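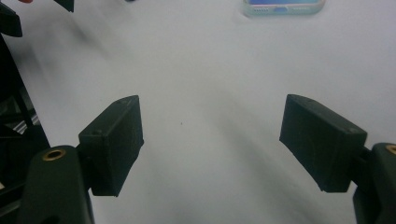

April 24, 2023: the tablet battery

Got to the shop at ten to eight and the tablet was still at 61 percent from last night, so the new battery is holding. I left it playing video with the sound off and it had only been at full when I locked up. The old one would drop to nothing in an hour.

It's a Sikus, the older model with the back glued on. Took most of Saturday to get it open. I used the heat mat on low and went along the edge with a plastic card, and the corner by the charging port was the worst. Whoever was in there before me had used far too much glue. Two of the screws on the battery bracket were the wrong length. I swapped them for ones out of the Panham scrap box.

Khadija Hamdy came by at lunch to collect it. She wanted to know if she should let it run flat before charging. I told her no, plug it in whenever. She paid cash and left me her son's phone, a Peng with a dead speaker. Probably lint. I'll look tomorrow.

Ordered 10 more adhesive strips from Cuseck and 4 charging ports. They have put shipping up again. The port order won't be here until next week, so the two laptops on the shelf have to wait, and I called both people to say so. One was fine about it.

Swept up, did the receipts, home by six thirty. Need to find the small tweezers. I had them on Saturday.

We use cookies to remember your settings and count visits. By continuing to read this site you agree to our use of cookies. Accept | Settings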